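Wrist camera policy stops above the basket and does not close the gripper. Is it exposure, or is it my action chunks?

Asked in Manipulation / Learned control
Tags: wrist camera, imitation learning, auto exposure, action chunking

Hello all. I am training a small imitation policy for picking things out of a plastic basket. The arm is controlled through Skodum (position mode) and I train with the Gekenance scripts, almost with the default settings. I have 400 demonstrations by teleoperation. The objects are soft and thin: cords, elastic bands, some pieces of ribbon.

On the table the policy works well. Inside the basket it goes down correctly, the fingertips come nearly together above the bottom, and then it stays there. The fingers make small movements, like it wants to open and wants to close at the same time. After some time my watchdog stops the episode.

The basket is light lavender and its bottom is full of round holes, and the holes come out very bright in the wrist view. The wall behind is pale and smooth. So the biggest contrast in the picture is the holes and my yellow fingers, and a cord hanging by the wall is only a small part of it. 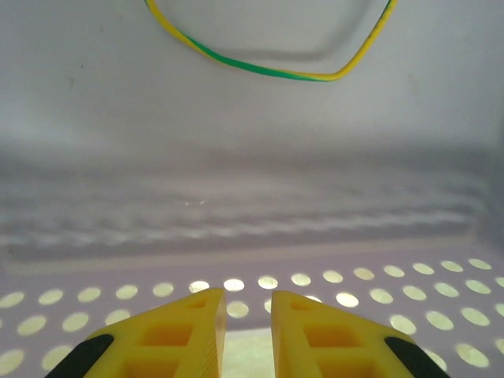 What I tried until now:

I changed the chunk length from 50 to 16 steps. The shaking became faster but it did not go away.

I removed the temporal averaging of the actions. Then the arm jumps, so I put it back.

I recorded more demonstrations only in the basket. This helped a little with thick cords.

I looked at the values which the policy gives for the gripper. In the stuck state they go up and down near 0.5, where 0 is open and 1 is closed. The joint values are almost constant.

The wrist camera has auto exposure on. I have a second camera over the table, but I do not give it to the policy because I wanted to keep the model small. My question is if I should first fix the exposure, or if the problem is in how the gripper action is learned. I do not want to record everything again if it is not necessary.

Asked by pelmet_k

2 answers

Answer from Kane Mudgway (accepted)

I think you have two problems and they make each other worse. I would begin with the gripper action, because you can check it without new data.

Take your recorded demonstrations and plot the gripper command over time, only for the last part before the grasp. With teleoperation it is very common that the person goes down, stops, looks, and closes later. Sometimes the pause is short and sometimes it is two seconds. For the policy all the pictures in this pause are the same, but the label is "open" in most of them and "closed" in a few. If you train with a simple L1 or L2 loss, the network learns a value in the middle, and this agrees with your 0.5. When you average over overlapping chunks you also mix old "open" predictions with new "closed" ones, so it stays in the middle even longer.

What I would do, in this order:

First, cut the pauses. Remove the frames where the joints move less than a small threshold and the gripper command does not change. Keep a few of them before the closing, or the arm will close while it is still going down.

Second, make the gripper a separate output with a binary loss. Do not average it with the joints. Take the newest prediction only, and use hysteresis: close above 0.6 and open again under 0.3. In Skodum you can set this in the command filter, so you do not need to touch the policy code.

Third, fix the exposure. When the fingers go over a bright hole, the auto exposure makes everything darker, and then lighter again when they move away. Your policy sees a brightness change that has nothing to do with the cord. Set the exposure and the white balance by hand, with the gripper inside the basket and not over the table. If the holes are saturated this is fine, you do not need any information from them. You need the difference between the cord and the wall.

For the old recordings you can not take the auto exposure out, but random brightness and contrast in training will cover part of it. Please be careful with hue. If you change the hue strongly, a yellow cord and a yellow finger are not in a stable relation any more.

I had nearly the same thing last June with a wire bin. Cutting the pauses solved the most of it, and I did not record again.

Comment by pelmet_k: Thank you, I plotted it and you are right, my pauses are very long in the basket. I was always checking if the cord is between the fingers. After cutting and the binary output the gripper closes. It misses sometimes when the cord hangs high on the wall, but this is a different error and I can work with it. Exposure I will do next.

Comment by Kane Mudgway: For the high ones, check that your start poses in the data are different enough. If you always come from the same height, the policy has no idea how to go back up.

Answer from sidra_tl

Buy a darker basket :) Or put a sheet of dark paper under it so no light comes through the holes. We did this with Amrani and the picture became much calmer.

Also, why not use the second camera? It costs you 6 ms maybe. The wrist view alone has no depth when you are so close to a flat wall.

Comment by pelmet_k: I can not change the basket, it has to work with this one. The paper I can try for a test, it is a good way to see how much the holes matter.

Comment by orrin504: Paper is OK for a test but please do not train on it, or you need the paper forever.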